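Skola 803 작업 테이블

상품 안내

Skola 803은 부엌과 작은 작업실에서 같이 쓸 수 있게 만든 흰색 테이블입니다. 저희 가게 Farkton에서는 이 테이블을 상판과 다리를 따로 포장하여 보내 드립니다. 제조는 Flaltov 공장에서 하고, 다리의 연결 부품은 Lüthi에서 받습니다. 저는 한국어가 모국어가 아니어서 설명이 조금 딱딱할 수 있습니다. 이해가 안 되는 부분이 있으면 문의 게시판에 적어 주십시오. 천천히, 그러나 꼭 답변을 드립니다.

상판에 대하여

상판은 광택이 없는 흰색입니다. 광택이 있는 상판은 조명이 비쳐서 오래 앉아 있으면 눈이 피곤하다는 의견이 많았습니다. 그래서 803부터는 무광 한 가지로만 만듭니다. 완전히 차가운 흰색은 아니고, 실내 조명 아래에서는 조금 회색처럼 느껴질 수 있습니다. 벽지가 노란색에 가까운 집에서는 이 차이가 더 잘 보입니다. 색이 걱정되시는 분은 주문 전에 색상 견본을 신청하십시오. 견본은 무료이고 돌려보내지 않으셔도 됩니다.

모서리는 손으로 한 번 더 갈아서 팔을 올려도 아프지 않습니다. 상판 두께는 40mm입니다. 집게형 조명이나 고기 가는 기계를 고정하실 때에는 집게가 이 두께까지 벌어지는지 먼저 확인하여 주십시오.
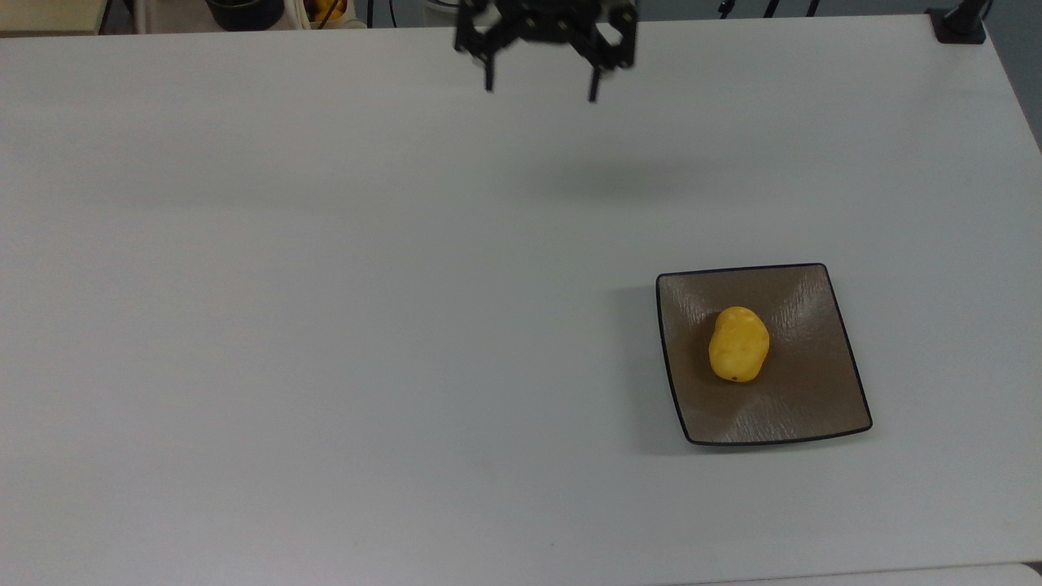 두께 때문에 상판이 가볍지 않습니다. 조립은 반드시 2명이 하시기를 부탁드립니다. 순서는 다음과 같습니다. 바닥에 담요를 깔고 상판을 뒤집어 놓습니다. 다리를 하나씩 끼우고 나사를 절반만 조입니다. 네 다리가 모두 들어간 다음에 나사를 끝까지 조입니다. 처음부터 한쪽만 세게 조이면 마지막 다리의 구멍이 맞지 않습니다. 저도 전시용 테이블을 조립할 때 이 실수를 하였고, 전부 풀고 다시 시작하였습니다.

전동 드라이버는 쓰지 마십시오. 상자 안에 들어 있는 육각 렌치로 충분합니다.

청소와 관리

평소에는 물을 조금 묻힌 부드러운 천으로 닦으시면 됩니다. 기름이 묻었을 때에는 주방용 중성 세제를 물에 타서 쓰시고, 세제가 남지 않게 다시 닦아 주십시오. 커피나 김치 국물은 오래 두지 마십시오. 무광 표면은 유광보다 색이 배기 쉽습니다. 연마제가 들어 있는 수세미와 아세톤은 사용할 수 없습니다. 뜨거운 냄비는 받침 위에 놓아 주십시오.

구성품

상판 1개
다리 4개
Lüthi 연결 부품 1세트
육각 렌치 1개
다리 밑에 붙이는 펠트 1묶음

의자는 포함되지 않습니다.

배송과 교환

주문하신 뒤 출고까지 영업일로 3일이 걸립니다. 엘리베이터가 없는 건물은 주문서의 메모 칸에 층수를 꼭 적어 주십시오. 기사님이 미리 알아야 사람을 더 부를 수 있습니다. 메모가 없으면 1층 현관까지만 배송될 수 있습니다.

상판에 흠이 있으면 조립하기 전에 연락을 주십시오. 포장 상자도 그때까지 버리지 말아 주십시오. 조립한 뒤에 생긴 흠은 교환이 안 되지만, 보수용 흰색 펜을 따로 구입하실 수 있습니다. 연결 부품의 보증 기간은 2년이고, 나사를 잃어버리신 경우에는 보증과 관계없이 우편으로 보내 드립니다.

이전 모델의 다리는 803 상판에 맞지 않습니다. 구멍의 간격이 바뀌었습니다. 이전 모델용 부품이 필요하신 분은 Farkton 문의 게시판에 모델 번호를 적어 주시면 재고를 확인하겠습니다.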